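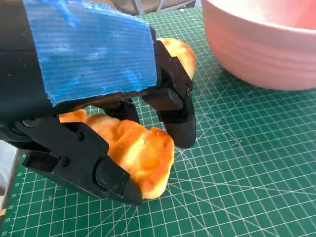
CALLS AND OPPORTUNITIES

Oral history of Filipino American mobile DJ crews: participants wanted

The Plestley Community Archive is looking for people to take part in recorded interviews about the mobile DJ crews that played garages, church halls and school gyms in and near Plestley between 1978 and 1995. The interviews will become part of the archive's permanent collection and will be used in a listening exhibit called Casidness, named after one of the crews.

We already hold flyers, mixtapes and a small number of home videos, most of them donated by Erlinda Ambrosio, who booked dances for her parish youth group. The collection now has 661 items. It has very few voices in it, and that is the gap we want to fill.

Who we want to hear from

You do not have to have been a DJ. We would like to talk to:

- crew members, including people who carried speakers, ran lights or drove the van
- dancers and regulars at the parties
- parents, aunts and uncles who lent a garage or cooked for the crowd
- people who first learned about Filipino history, or about the farm labor movement, through the music scene or the friends they made in it
- Black, Chicano, Samoan and other neighbors who played or danced at the same events
- younger relatives who inherited records or equipment and have stories to go with them

You should be 18 or older. You can have lived anywhere since. Interviews can be held in English, Tagalog or Ilocano, and you may switch between them as you like.

What is involved

Each person sits for one interview of up to two hours. Before that there is a phone call with the interviewer, Ronaldo Dagdag or Sze-wing Liu, to go over dates, names and anything you would prefer not to discuss. We record sound only. If you would like to be interviewed with a cousin or an old crewmate, say so on the call — we can seat up to three people.

Most interviews will take place in our reading room on Bromano Street. The building has a ramp at the side entrance. We can travel to you if getting there is difficult, and a few phone interviews are possible for people who have moved out of state.

Please bring photos, tapes or jackets if you still have them. We can scan or copy them during your visit and hand them back before you leave.

Payment and rights

Participants receive $75 for the interview. You will get a copy of the recording and a typed transcript, and you may correct the transcript or ask for parts to be closed for a period of years. You keep the right to tell and publish your own story anywhere else. The release form is 5 pages long and is mailed to you ahead of time.

Interviews begin in February. We have room for more than 30 people in this round, and anyone we cannot fit in will be offered a place in the next one.

How to take part

Call or write to Remedios Agbayani, project coordinator, with your name, a phone number and a few lines about your connection to the scene. A voicemail is fine. If you are contacting us for an older relative, please check with them first.

Posted December 11, 2018

Contact | Plestley Community Archive, Bromano Street | © 2018 Plestley Community Archive | Back to top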